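Moving Twins Through a Family Event: Wagon Alternatives, Snack Timing and Rest Points
Student project report, Early Years and Family Studies, Moulin College

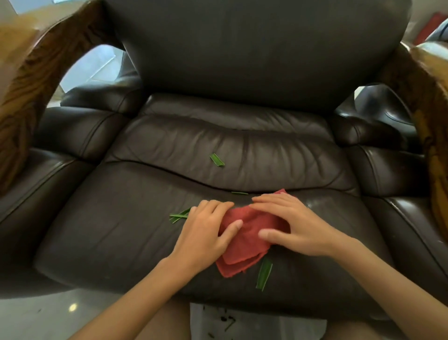
1. Purpose

The project looked at how parents of twins aged between one and three get about at local outdoor events such as fairs, school fetes and harvest days. Most advice for these families deals with the home. Outings are covered briefly, usually under the heading of what to pack. The project asked a narrower question: which way of carrying or leading two small children leads to the fewest stops, and where do the stops happen?

2. Setting

Observation took place at the Lostden Summer Fair in July. The fair is held on a sloping field with one main gate, a gravel track down the middle and mown grass on both sides. Stalls were set in two rows along the track. The food area was at the top of the slope and the toilets and changing tent were at the bottom, a distance of 217 metres measured with a wheel before opening. The organisers gave written permission, and a notice at the gate told visitors that a student project was in progress. Parents who took part signed a form and could withdraw on the day.

3. Method

Ten families with twins agreed to take part. Each was asked to walk a set route from the gate to the food area, down to the changing tent and back to the gate. They used whatever they had brought with them. Four had side-by-side pushchairs, three had pull-along wagons, two had a single pushchair with one child in a sling, and one family walked with both children on wrist straps.

A stop was recorded when the adult stood still for longer than 10 seconds. The reason was noted in one of 5 groups: blocked path, child request, dropped item, adult rest, and other. A short form was filled in afterwards. A second form was sent home and returned by post, asking how the rest of the day had gone, including the sleep that followed.

The recording sheet was tried out beforehand on a walk through Finik, a village with a similar slope. The first version had a box for weather and a box for mood. Both were removed. Weather was the same for everyone and mood could not be scored in a consistent way.

4. Results

In total 80 stops were recorded. Blocked path was the largest group, followed by dropped item. Adult rest was the smallest.

Side-by-side pushchairs were stopped most often by blocked paths. The gap between the stall ropes and the queue for the tombola was narrower than two of the pushchairs. Both families left the track and went round on the grass, which was slower but did not add further stops.

Wagons did well on the gravel and badly on the downhill section. The handle swings towards the adult's heels on a slope, and all three parents turned round and walked backwards for part of it. Children in wagons dropped more items than children in pushchairs. The items were mostly hats, paper flags and food.

The two families using a sling had the fewest stops overall. Both adults with a sling reported a sore back on the form sent home. The family using wrist straps took the longest, and nearly all of their stops were child requests, chiefly to look at the rabbits.

Eight of the ten home forms were returned. Six of these said that the children fell asleep in the car. Four said that the afternoon sleep was then lost, and that bedtime was harder than usual.

5. Discussion

The number of stops depended on the layout of the field as much as on the equipment. A wider gap at the tombola would have removed many of the stops in the largest group. Placing the changing tent halfway along the track would have shortened the route for every family in the study.

The sample is small and the families chose their own equipment, so the types cannot be compared fairly. Parents who find a wagon awkward are unlikely to bring one. The age of the twins was also uneven. The wrist strap family had the oldest children.

The ten second limit should be reviewed. Several shorter stops, in which a parent picked up a hat and moved on, were left out and may matter over a full day.

6. Further work

The route will be walked again at the Wurkley Harvest Day, where the ground is flat. Each family will be lent a wagon and a pushchair in turn. The home form will be shortened to one side of paper, with the question on sleep moved to the top.

Report submitted Sunday, August 16, 2026.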